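Open day at Nodness, Monday, September 28, 2020

The engineer who received us at the Nodness workshop speaks slowly and does not like big promises. "In May we had one arm only," she told me. "Now there are two, and the work is with kitchen things." The group had 12 visitors, and most of them asked about speed. She answered that speed is not her question today. "A sponge is soft - you press it and the shape is different. For the gripper this is harder than a cup." I asked if the rack is also difficult. "Yes, the wires are thin, and the fingers must go between them. We moved the rack many times before we were content." 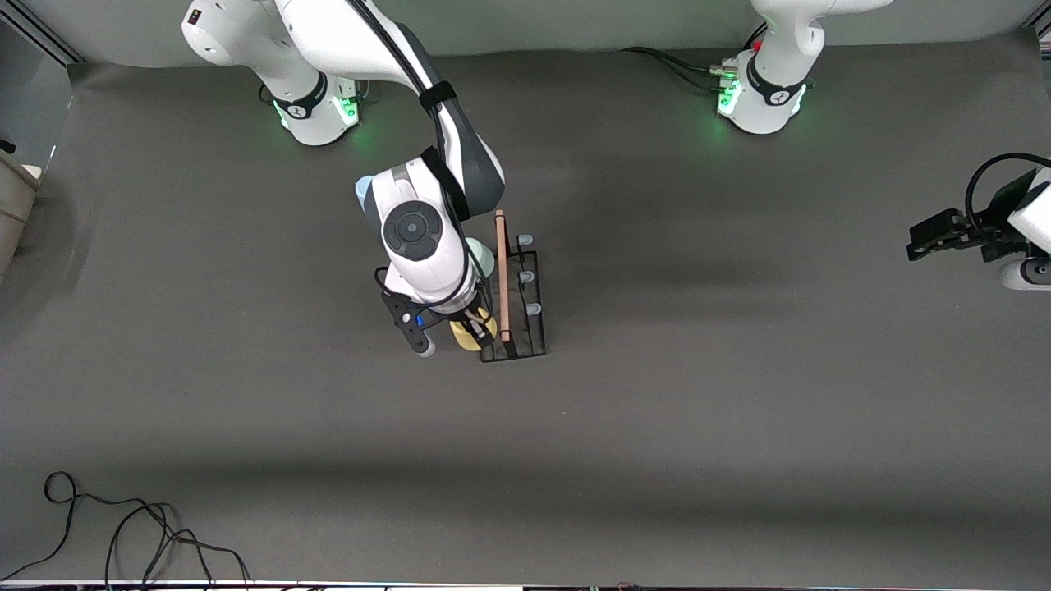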